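A tray, a rack and too many cups

2026-08-19

I have been meaning to write about the washing-up for ages, which tells you what sort of summer it has been! We moved into the flat in Tindmont with 11 boxes marked KITCHEN and a worktop you could cover with a tea towel, and I've been fiddling with where things go ever since.

The trouble was always the draining. In the old house we had a proper sink with a drainer on each side, so I never gave it a thought. In the new place the sink is a single bowl squeezed up against the cooker, and everything I washed ended up on a folded towel that was soaked through by lunchtime. I put up with that for far too long (my mum was appalled when she came to stay) and then I gave in and bought a dish rack.

It's a grey plastic one, nothing fancy, with lots of little prongs sticking up. My friend Katherine Pacheco has the big metal kind with two levels and a separate bit for wine glasses, and very smart it looks too, but it would have swallowed my whole worktop. Mine lives on the wooden table instead, next to a dark grey tray I already had. The tray used to be for drinks in the garden, back when we had a garden. Now it's where things sit before they get sorted out.

And I do love that tray. It has a raised rim, so nothing rolls off onto the floor, and a faint diamond pattern that hides a multitude of water marks. I'd spent a whole evening looking at draining mats online, reading what must have been more than 128 reviews, and the thing I needed was on top of the wardrobe the entire time.

So the system, if I can call it that, goes like this. Plates are washed first and go straight in the rack. Cups next, upside down over the prongs if I'm being good, on their sides if I'm in a hurry. Anything long and thin goes on the tray, as it only slips through the gaps in the rack and then I have to fish it out from underneath with a fork.

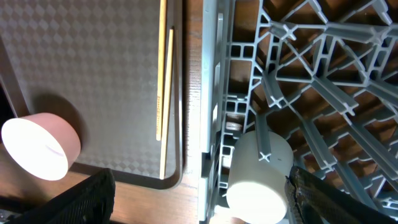

Chopsticks are the worst for that. We have noodles at least twice a week and I still haven't found a good home for them – the cutlery drawer is too short, and standing them in a jar means they tip the jar over. For now they dry flat beside the pink cup, which is my tea cup and never gets put away anyway. The white one is for coffee and gets more respect.

I did have a go at a second tray for the clean things, but then there was no room left on the table for us to eat. Back on top of the wardrobe it went. Next job is the shelf over the kettle, which has been leaning since the day we moved in, and I've promised to have it straight before my sister comes at the end of the month. If anyone has a clever idea for storing chopsticks in a short drawer, do leave me a comment!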